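I Spent the Summer With the Pallby Voice Kit and My Cat Has Stopped Answering Me

If you've ever picked up the phone, said hello, and been called "sir" by somebody trying to sell you gutter guards, you already know why I ordered this thing. I came out four years ago. My hair is great, my paperwork is done, my mom gets my name right even when she's mad at me. The voice was the last big item on the list and I had been putting it off forever (I hate hearing myself recorded, always have, even as a kid).
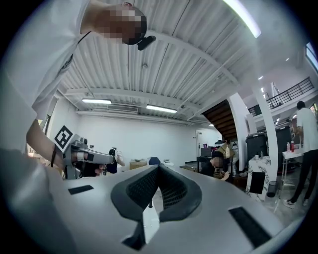 Tamara Lysenko
Contributing writer, Culture and Community
13 Aug 2025

So, the Pallby Voice Kit. It's a box with a small clip-on mic, a pitch display about as big as a deck of cards, a spiral-bound workbook and a code for the app. It costs $180, and before you gasp, I was paying close to that for two sessions with a private coach before she moved away in May. There's no subscription on top. I checked that three times, because I've been burned.

The workbook was written by Bohdana Kovalchuk, a speech therapist who has worked with trans women and men for a long time, and you can tell. She starts you on breathing and humming and doesn't let you near a full sentence until the second week. I was so impatient! I skipped ahead on day four, strained something, and sounded like a door for the whole weekend. Please do the humming.

What I love most is that it doesn't treat pitch as the whole job. The little display will show you your pitch, sure, but most of the exercises are on resonance, which is the part of my old voice that stuck around no matter how high I went. There's one called the small room, where you say the same silly sentence over and over and try to move the sound forward in your mouth. I did it in the car and in the shower. I did it at the grocery store once, quietly, next to the yogurt.

There are 436 practice clips in the app, recorded by a whole bunch of different speakers, and they're real people with real accents and ages. A woman in her sixties reads a recipe for plum dumplings and I've decided I want to sound like her when I grow up. Trans guys get their own full track too, and so do nonbinary folks who want to land somewhere in the middle or be able to move around. My friend Kagiso Ngcobo borrowed the kit for ten days to try the lower track and gave it back grudgingly. He thought the warm-ups were better than the ones he'd found online, but he wanted more on projecting, as he teaches middle school and has to be heard over seventh graders.
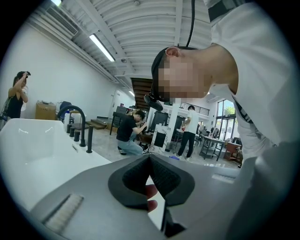 White tub with a matte black gooseneck faucet and handheld sprayer.

Now the stuff that bugged me. The clip on the mic is flimsy. It slid off every knit top I own and I ended up using a hair clip instead. The app wants you to log your mood before each session, five little faces, and you can't turn it off. Some mornings I don't have a face! I just want to hum and go to work.

The progress screen is a bit of a trap, too. It gives you a score every day, and mine went up for two weeks and then sat there like a lump. I got pretty low about it. Kovalchuk does warn you about this in the workbook (page 61, I've got it flagged), and she says to record yourself once a week and leave the daily number alone, so I don't get why the app shoves it at you the second you open it. Hide the screen if you can stand to. It's under Settings, then Display, then the very bottom.

I also tried the Grorkum app for comparison, which is free and has a lovely forum, 3695 members when I joined and very kind to beginners. The exercises are thin, though, and the pitch reading jumped all over the place when my fan was on. If $180 is out of reach, start there, and ask at your local LGBTQ center whether they lend kits. Mine has two.

One thing to be clear about: you don't owe anybody a different voice. Plenty of women I adore never changed theirs and never will. I wanted this for me, for the phone mostly, and for reading bedtime stories to my niece without hearing some other person in the room.

Results after eleven weeks? I get "ma'am" on the phone more often than I don't. When I'm tired or I laugh really hard it drops, and I'm fine with that, my laugh was always my favorite part. My brother said I sound the same as ever, and my boss asked if I had a cold. The cat used to come running when I called and now she sits in the hallway and stares.

Pallby Voice Kit, $180, app included for iPhone and Android. Four stars out of five. I'd happily give it the last half star for a better clip, and the other half when they let me skip the faces.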